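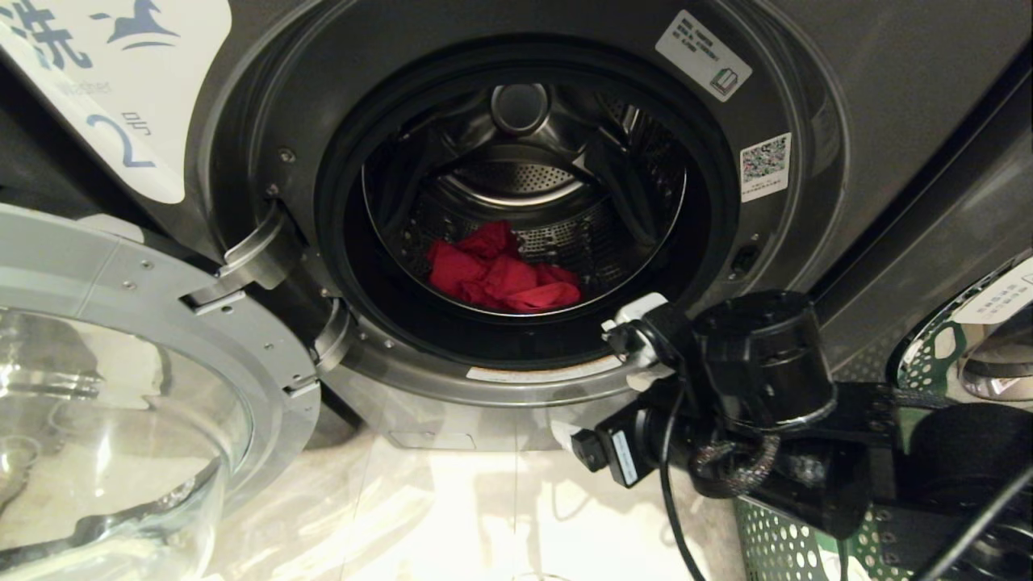
Does it get the last sock out, or do I still have to crawl in after it? A reader in Trirnthorpe left us that question under our September post on the Kouris laundry arm, and it was such a good question that we ended up building this whole gallery page around it. Everybody who has ever owned a front loader knows the sock she means (ours is usually gray and usually inside out).

Home Gallery Reviews Kits Contact

Last updated 2020-10-26

The Kouris at the Washer

Welcome, and thank you for stopping in! For anyone new to these pages, the Kouris is a tabletop-sized robot arm sold by Pandton as a kit, with an optional setup service through Sornden. Pandton will sell you the arm by itself, or with what they call the laundry set, which adds a stand, a second pair of gripper fingers and the software for reaching into a round opening. We have been living with the laundry set for a while now and we have grown very fond of it, even on the days when it drives us up the wall.

At the drum. One red cloth lying at the bottom against the steel, the glass door swung right back, and the gripper down at the lower right of the opening with a white finger close to the gasket. The rim is the part of the job we always watch most closely, so we were pleased to have a picture of it.

A few words about that rim, while we're here. A person reaching into a washer leans on the rubber without thinking, and the rubber gives, and no harm done. The arm has to be told how hard it may lean. In the Kouris menus this is called "edge pressure" and it runs from 1 to 8. We started at the top because we are impatient people, and we have since settled on 2, which is slower but a good deal kinder to the seal. If you buy one, please start low and work your way up!

Then there is the cloth itself. A towel laid flat on a table is one thing, but a small soft heap at the bottom of a curved drum is a much harder shape to pinch, and it was the reason we wanted to try this arm in the first place. The Kouris likes a fold that stands up a little. Give it a nice ridge and it goes straight in and takes hold. Give it something thin and plastered down, a pillowcase for instance, and it may pat at it several times before it gets a corner, or it may stop and chime at you. The chime is pleasant enough. You can turn it down but you can't turn it off, and we have written to Pandton about that.

So, to the sock. With the standard fingers we'd say most of the time yes, and with the longer pair from the laundry set a bit more often than that. What it still misses is the one that has ridden up into the fold of the gasket, where the arm simply doesn't look. For that one you will be on your knees like the rest of us, I'm sorry to say.

Where you put the stand matters more than we expected. Ours works best off to the right of the machine, on the side away from the hinge, which leaves the door free to open all the way. If your washer opens the other way, put the stand on the left and tell the software so on the second setup screen. (We skipped that screen. Don't skip that screen.) Leave the cable some slack too, enough that the arm can go all the way in and come all the way out without tugging.

On the setup service: Sornden charged us $400, and for that you get the stand leveled, the arm taught to your particular machine, and 7 days of phone help afterward. If you are handy and have a free weekend I think you could manage it yourself with the booklet. We were glad of the phone help all the same, mostly for the door. The Kouris won't open or close it, so you'll want to do that by hand and make sure it stays well back before you press start.

Would we buy it again? For a household with one small load a week, probably not yet. For someone who finds bending hard, or for a little guesthouse with towels coming out its ears, I'd say go and ask Pandton for a trial and bring your own laundry along, the awkward pieces especially. Do write and tell us how it went, and which machine you have, as we're keeping a list of the ones it gets along with.

8 shares | 2 comments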